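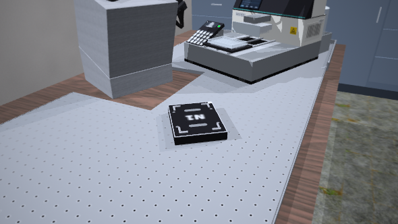

The simulated Pumildale bench, with the black "IN" block on its pad and the instrument behind it.

Pumildale data collection: status and changes
May 19, 2021

Collection of simulated bench episodes for the Rotier policy now stands at 2,970 accepted. The target for this phase has not changed. A further 608 episodes were recorded and rejected, most of them for one fault, described below.

Each episode covers a single transfer: a plate is taken from the instrument's loading deck and set down on the block marked IN. The operator drives the arm by teleoperation through Dunar, and the log stores joint positions, gripper state, the rendered camera views and the operator's commands on a common clock. Episodes are cut at the first motion command and again when the gripper has opened and cleared the block.

The rejected set was reviewed by Subira Makokha. In most of it the gripper opened while the plate was still above the block face, so the plate dropped the remaining distance. The physics engine settled it in a plausible position and the automatic check passed it. A policy trained on those examples learns to let go early. The check now reads contact force at the moment of release as well as final position, and the whole set has been run through it again. Anything that failed was removed, including episodes counted in the December report, so totals in the two reports should not be compared directly.

Scene variation is applied at reset. The pose of the block is drawn fresh each time, rotation included, and the lighting and floor texture are resampled. The instrument stays fixed relative to the perforated plate. We tried moving it in an early batch and operators spent most of each episode correcting their approach, which gave long recordings with little useful contact in them.

Two items remain open. The first is the marker pattern on the block: at shallow camera angles the corner brackets blur at training resolution, and the pose estimate jumps between neighboring frames. A higher-resolution crop is being tested. The second is export. Collet still writes gripper state one step late relative to the images. Until the fix is merged, shift that column before training and note the shift in the run config.

Operators should update their Dunar client before the next session. Episodes from older clients lack the force channel and will be refused at upload.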